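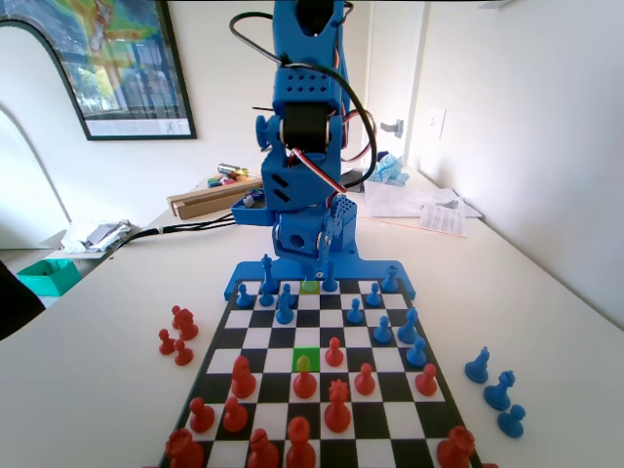 Printing a small chess set in two colors

The procedure covers a full set of 32 pieces printed in PLA on a single-extruder machine, with one color per side. It assumes a 0.4 mm nozzle and a heated bed. Piece files come from the Flindlow set, but any set with flat bases will work.

1. Scale the pieces

Measure one square of your board. The base of the king should cover no more than three quarters of the square width. Scale every file by the same percentage, or the pawns and bishops will look mismatched next to each other. The scale used for this set was 72 percent.

2. Slice

Layer height: 0.12 mm
Walls: 3
Infill: 15 percent
Supports: knights only, touching the build plate
Brim: 3 mm on pawns, none on the rest

Tall pieces need a minimum layer time. Set it to 11 seconds. Without it the top of the bishop stays soft and the tip leans. Printing several bishops together has the same effect.

3. Print by color

Load the first color and print all 16 pieces for that side before changing filament. Run two plates: pawns on one, everything else on the other. Bed temperature was 63 °C for both colors. If a spool has been open for a while, dry it first. Strings between pieces are easier to prevent than to trim.

Choose two colors that differ in brightness as well as hue. Red against blue is easy to read on a black and white board. Dark blue against black squares is harder to read in the evening, so pick a mid-tone.

4. Clean up

Remove brims with a deburring tool, working around the base in one direction. Cut the knight supports with flush cutters, then sand the underside of the jaw with 240 grit. Leave the other surfaces as printed.

5. Weight the bases

Small pieces tip easily. Pause the print below the top of the base cavity, drop in a steel washer and resume. The washer must sit below the nozzle path. Check the height in the slicer preview before starting the plate.

6. Felt

Punch discs 1 mm smaller than the base. Apply contact cement to both faces, wait until tacky, and press. Trim any overhang with a sharp blade. Leave the pieces upright overnight before play.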